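I've wanted a pair of these for ages, so take the excitement with a pinch of salt. The Vollano hand grippers from Clovar turned up in December, and I've had them out on the white table nearly every day. You hold one in each hand, do the job yourself, and the camera on each gripper records what your robot will later learn from. No arm to drag about, no headset.
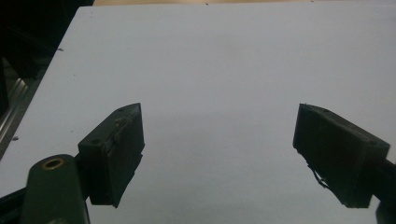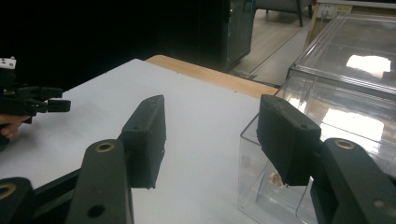 ## What it's like to use

Lovely! The squeeze is light and the fingers come together squarely, and after a morning I'd stopped thinking about my own hands and was thinking about the thing I wanted to pick up. That's the feeling I never got with remote control. I spent most of last year steering our arm with the old Orkesau joystick unit, and a decent run at one small task could take me the best part of a coffee. With the Vollano I recorded 126 runs on my first full day and still got home for tea.

The camera's view takes in both fingers and a good stretch of the table between them, and I like that very much. When a run goes wrong you can play it back and see how the fingers were sitting when you closed them (in my case, usually a bit crooked). The brass bushings in the linkage are a nice touch too, and I've had no wobble so far.

## Working with two

Get the pair if you can stretch to it. Anything with a lid is a misery one-handed, and a clear plastic box is a proper test — shiny walls, see-through lid, small things inside. My colleague Victor Mushi reckons two grippers make you lazy. I think they make you quick.

It does take practice. My first few goes had the grippers bumping into each other like shopping trolleys, so start slowly and give each hand one clear job.

## Things I'd change

- The pads are fixed with small screws, and swapping them is fiddly. A clip would be so much nicer.
- Glare. A bright lamp on clear plastic leaves a white patch in the recording. I've turned my lamp to face the wall and it's a lot better.
- My wrists ache after 60 minutes or so of steady work. Some padding on the handle would help.
- The printed guide is thin. I learned more from the Modise forum in one evening.

## Would I buy them again?

Yes, at once. I've got 957 runs saved now, and the arm has begun to copy my lid lifting well enough that I called Victor over to watch it. It dropped the lid the second time, but the first go was beautiful. If you already have an arm and you're tired of steering it from a joystick, try to borrow a set for an afternoon. I'm off to order spare pads.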